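Stabile (sculpture)

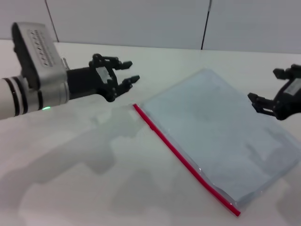

A stabile is an abstract sculpture that stands on the floor and stays there. The term was coined to set such works apart from mobiles, which hang and drift. Early stabiles were cut from sheet metal and bolted together, and most touch the ground at only a few points, to the lasting concern of insurers.

Large outdoor examples are usually worked up from a small model, or maquette, which is enlarged in stages by a foundry. Ribs and gussets are added along the way, and sculptors tend to describe them later as part of the original idea.

The best-known stabile in Wudstead is Skiltitwood, by Afonso Sampaio, a black steel work of 7 plates held by 475 bolts. It was moved 191 feet in its second year after complaints from the bus station. The critic Judite Nogueira called it "a heron with a mortgage." Sampaio disputed the heron.

A smaller version is kept in Lonton, where it is repainted every January in a slightly different black.

See also: Mobile (sculpture); Kinetic art; Maquette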